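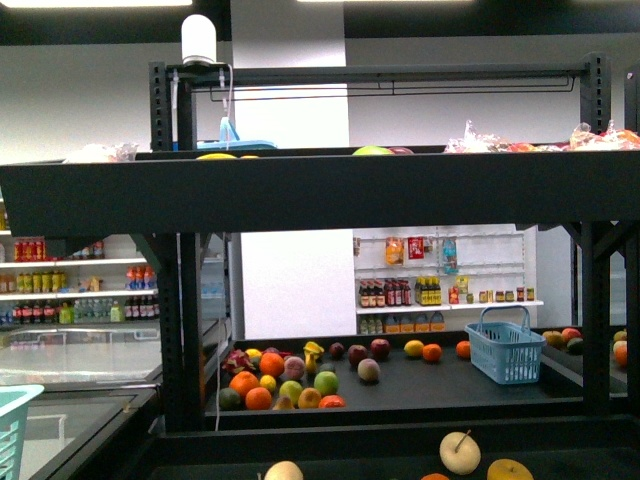

Part of the fruit stand at Skomwood Market, with loose fruit on the lower tray and bagged produce up top.

Search jobs Enter keyword Go

Produce Helper, Part Time (2 openings)
Skomwood Market, Salinas Street store

If you are the sort of person who can't walk past a bin of oranges without turning the best one to the front, we would really like to meet you! Skomwood is looking for two part-time helpers to join our produce team, starting in January, and we're happy to hear from people who have done this for years as well as people who have never worked in a store before.

Our fruit stand is the first thing folks see when they come in. We sell the everyday things, apples and bananas and lemons and limes, but we also like to put out something a little different (dragon fruit gets a lot of questions, so you'll want to learn how to tell a customer when one is ready to cut). Loose fruit goes on the lower tray where children and shorter shoppers can reach it, and bagged fruit goes on the shelf above.

A typical shift starts at 6 a.m. You'll bring the first crates out from the cooler, go over yesterday's fruit, pull anything soft or bruised, wipe the trays down and fill them again. After we open at 8 you'll be on the floor, topping up, weighing and bagging, and chatting with customers, some of whom have been coming to us since we were a card table outside the old Nameck hardware store. Soft fruit that is still good to eat goes to the Steltus kitchen down the street for jam, and you'll help pack that box before you leave.

You should be comfortable on your feet for most of a shift and able to lift a 40-pound crate, with help if you need it. Please have a gentle hand with peaches and plums. Some Spanish is a plus. We'll teach you the scale, the codes and the cooler, and you'll work alongside someone from the team for your first 70 hours so you're never left guessing.

Pay is hourly and goes up once your training hours are finished. We also give a staff discount, a bag of fruit to take home each week, and a paid meal break, and we do our best to work around classes and school pickup. Just tell us early what you can and can't do.

To apply, stop by the service desk any afternoon and ask for a form, or send us a short note with your hours and a few lines about yourself. A resume is nice but you don't need one. We read every note and we write back to everyone, though it can take us a week or two when the store is busy.

Contact Skomwood Market | Copyright Skomwood Market, all rights reserved | Back to top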